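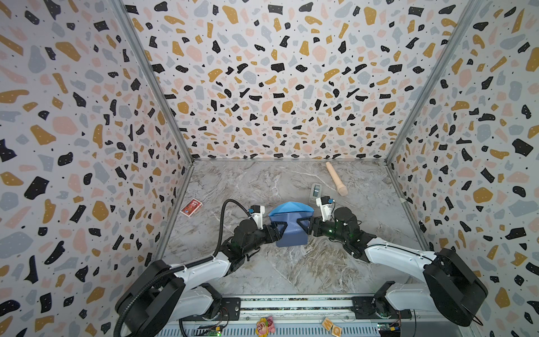
3 March 2021
Noltanance helpline log, workshop notebook, entry by N. Abbasi

Carried on with the callback scheduler for the listening line. Hamish Moncrieff wants it in use before the leaflets go out to the surgeries, so the text message side takes priority over the reports.

Imported the old contact sheet from Janik. 1,565 rows. Of these, 421 have no consent date and have been moved to a separate table. They must not be messaged until someone has checked the paper forms. A further 113 are duplicates by phone number, mostly the same person entered once by the day team and once by the evening team. Merged on number and kept the later note. Where the two notes disagreed about preferred name, kept both and set the review flag.

Callback window: was 48 hours, now 24 for anyone marked amber. Red never goes into the queue at all and passes straight to the duty listener by phone. Tested with dummy records only. Amber sorted correctly. Green sorted correctly except when the call came in after midnight, when it took the previous day's rota. Cause was the rota table using shift start and the call table using clock time. Fixed in the call table. Rainer Bauerfeind to check the rota export does not depend on the old field.

Wording of the first text. Emerson's draft ran over one message and named the service in full. Custódio Paiva objected to the name, as a phone left on a kitchen table can be read by anybody in the house. Agreed version:

"Hello, you asked us to ring. We will try you between the times you gave. Reply STOP if you would rather we did not."

No name, no logo, no link. The number shows as withheld on voice calls, which some people will not pick up. Not solved. Option is a plain local number through the Sutherland office, to be costed. The present text bundle is 1,000 a month and should cover us until October at the current rate.

Mood check form: removed the slider. On the older tablets it registered a value of five if the person touched nothing, so blank answers were being stored as middling ones. Replaced with buttons and no default. Earlier fives cannot be trusted and should be left out of any chart. I have put a note at the top of the Nuron folder saying so.

Still open:
Paper consent forms, Hamish has the cabinet key.
Rota export, Rainer.
STOP replies are logged but do not yet cancel a callback already in the queue. Must be done before any live number is loaded.
Backup ran, restore not tried.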